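Shared white table (office furniture)

The shared white table is a large, pale, usually round-cornered work surface found in open-plan offices, studios and teaching rooms. It belongs to no department and is used by all of them. The type is also sold as a project table, a collaboration table, a bench and, in the catalogs of the Novance range, a "surface." People who work at one mostly call it the big table, even where there is a bigger one.

It differs from a conference table in having no head, and from a desk in having no drawers. A desk can be defended. The shared white table can only be occupied, and the occupation lasts until somebody else needs to spread something out.

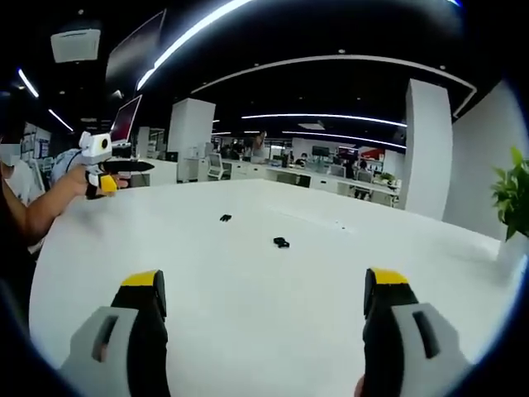 Leanne Bunting
Furniture and Interiors section - last revised 09/06/2023

Origins

Long tables at which several people work at the same time are very old, and the drafting room, the tailor's shop and the monastery all have some claim on the idea. The white office version is a narrower thing. It came in with the removal of partitions, when rooms once full of small desks were left with a hole in the middle and a budget line to fill it.

The Prongate bench is the model most often met in secondhand listings. It was offered in one length, 3000 mm, on the theory that a room too small for it was too small to be called open-plan. Depth was 1000 mm, enough for two people to face each other without touching knees, provided both of them cooperated. Hollis, a smaller maker, answered with a version that had curved ends and a corner radius of 200 mm. The brochure credited the curve with encouraging conversation. Buyers seem to have valued it more for sparing their hips.

Surface

The top is white, or was described as white when ordered. Suppliers distinguish between arctic, chalk, paper and plain white, and the difference is clear on the sample card and nowhere else. A second table ordered a year after the first will be a different white, and the two will be pushed together.

A pale top spreads daylight and the light of ceiling strips across the room, and that is the usual argument for buying one. It also makes small dark objects very easy to find. A black bolt, a rubber foot or a bit of cable tie that would vanish on a walnut veneer for months can be seen on a white table from the other side of the office. This is useful in any work involving small parts. It is less useful to the person who left them there.

Against this must be set the scuffs. Every white top acquires faint gray marks from bags, boxes, and things slid across it that ought to have been lifted. The marks are hardly noticeable from a normal seat and become quite noticeable in low sun, generally during a visit. Many can be lifted with a damp cloth and a drop of dish soap. Melamine sponges work faster but take the sheen off glossy tops, leaving a dull patch in the exact shape of the effort.

Placement

Fitters like to put the table near the windows and facilities managers like to put it near the sockets. The windows usually win, and the sockets are then brought to the table by means of an extension lead and some tape.

Standing work needs more clearance than seated work. People on their feet lean in from the sides, reach across one another and step back without looking, so a walkway that seems generous with the chairs tucked in may be gone once the chairs have been cleared away. Cables that run off the edge should go to the side where fewer people pass. They tend to go wherever the plug happened to be.

A potted plant is customary. It may have been bought for the windowsill and moved to the table for the light, or bought for the table and moved toward the window every time the table was wanted. Either way it ends up somewhere between the two. A leafy green plant in a white pot is the orthodox choice, the pot being invisible against the top and the plant serving to mark where the pot is.
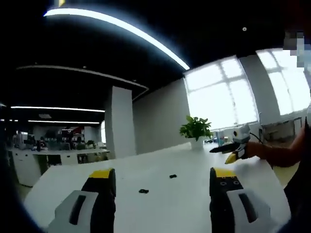 Etiquette

There are rarely written rules. Where they exist, they are short and were prompted by soup.

Unwritten rules vary, but a few turn up in most offices. Anything left on the table overnight may be moved. Anything moved goes to the nearest windowsill, where it may stay for a very long time. Work that two or more people are doing by hand takes precedence over one person with a laptop, who is expected to shift along without being asked and to sigh no more than once. Small parts in use are not to be tidied, however much they look like debris. The Kasurau guide to shared workrooms, a pamphlet that went through several printings, advises would-be tidiers to "ask first, sweep later," and it is one of the few sentences in the pamphlet that anyone quotes.

Crumbs are a separate matter and are dealt with in the article on keyboards.

Care and repair

Daily care consists of wiping. The weekly clean, in offices that have one, consists of lifting things and wiping under them. Edges need the most attention, as sleeves and forearms rest there all day, and a curved edge with a glossy finish shows fingerprints well before the flat part does.

Chips at the edge can be filled with a white repair paste. It should be tested on the underside first (see the remarks on white, above). Wobble is almost always the floor. Folded cardboard is the traditional remedy and is still in place under a good number of tables that were later fitted with adjustable feet.

Matte or gloss

Gloss tops clean more easily and reflect more glare. Matte tops are kinder to the eyes and hold on to pencil. For close handwork, picking up and setting down small pieces, opinion is divided: things slide on gloss, and on matte they stay where they are dropped. Earlier revisions of this article recommended matte throughout.

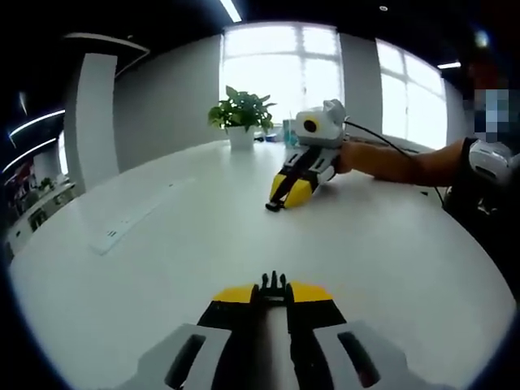

One reader wrote in March to dispute this, saying that after years at a matte table her team had gone over to gloss and would not go back. Pieces did skate a little, she allowed, but a cheap desk mat fixed that for the fiddly jobs, and the mat could be rinsed in the sink, "try that with a table." She also thought the article was unfair to windowsills.

The recommendation has been softened accordingly. The remarks on windowsills stand.

See also: Bench (workroom); Desk mat; Extension lead; Keyboard, crumbs in; Windowsill, as storage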